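Ornari Tabletop Produce Set

README, last edited February 19, 2026

What this is

Ornari is a set of teleoperated demonstrations recorded on a two-arm bench at the Ramovholm lab. An operator drives both arms by remote control and puts produce items into a tray. The set was made for training imitation policies on short pick and place jobs, and for checking how well a policy copes when the items and the tray have moved between episodes.

It replaces the July pilot, which used hand guiding only and had no language labels. The pilot files are still on the Nistor share but should not be mixed with these. The joint order is different.

Contents

There are 55 sessions. Each session is one operator, one choice of items and one sitting at the bench. Sessions are split into episodes, and an episode covers a single instruction from start to finish. Six sessions are held out for testing and sit in their own folder, named heldout. The rest are in train.

Every episode folder has:

- joint positions and gripper state for both arms
- the operator commands as sent, before smoothing
- colour video from each camera
- a text file with the instruction in plain English
- a notes file, often blank

Instructions are short and were written before recording. Typical ones are "put the pear in the tray" and "put both items in the tray". Left and right in an instruction mean the robot's own left and right. If your camera faces the robot, the robot's right arm will be on the left of your picture. This has caught out most new people, so check it before you flip or mirror anything.

The bench

Both arms are mounted at the far edge of the table and the cloth is brown and matte. We picked a matte cloth to keep glare down and have stayed with the same colour for the whole set. The tray usually goes near the middle with the items apart from it, so that each arm has something on its own side.

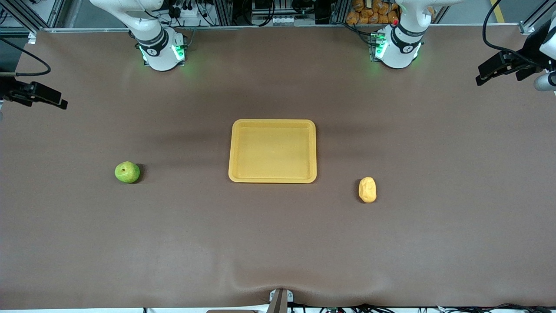 Setting up an episode

1. Smooth the cloth in the area where the items will go. Small folds at the near edge can be left alone.

2. Place the tray, then the items. Change the positions every episode. Don't use tape or pencil marks.

3. Bring both arms to the start pose, raised and clear of the items.

4. Read the instruction aloud, start the recorder, then take up the controls.

5. Do the task at a normal pace. If an item slips, try again in the same episode. A recovered grasp is useful and we keep those.

6. Return both arms to the start pose before stopping the recorder. Episodes that end with an arm still over the tray go in the rejected folder.

Operators

Paula Coman and Marius Olteanu recorded most of the sessions. Ionuț Avram recorded the held-out ones, and none of his episodes appear in train. Operators practised for 45 minutes before their first session and the practice runs were not kept. Paula tends to use the nearer arm for each item. Marius often does the whole task with one arm when it can reach. We did not correct for this – the operator ID is in the session file if you want to balance it yourself.

Hand-guided episodes

Five of the training sessions include hand-guided episodes, where a person moved the arm directly. These are marked method: guided. The operator command file is empty for them, and hands are visible in the video. Filter them out if your loader expects commands at every step.

Known problems

- The gripper signal lags the video slightly in the earliest sessions. The Zusine converter has a setting to shift it.
- Background clutter behind the arms was not controlled and changes between sessions.
- Rounded items sometimes roll when the gripper touches them. The instruction text does not mention it.
- Lighting is overhead room lighting. There is no separate label for it.
- Some notes files are in Romanian.

What it is not suited to

The set covers one bench, one cloth and a small range of items. A policy trained on it alone should not be expected to work on another table. There is no force data, so it can't tell you anything about how hard an item was gripped. It should not be used to judge whether a robot is safe to work beside people.

Access and contact

Ask Ankica Nikolaidis for read access to the Nistor share. Questions about file formats or the Zusine converter go to Aurel Husar. If you find a wrong label, send the session and episode number along with the correction – please don't edit the copy on the share.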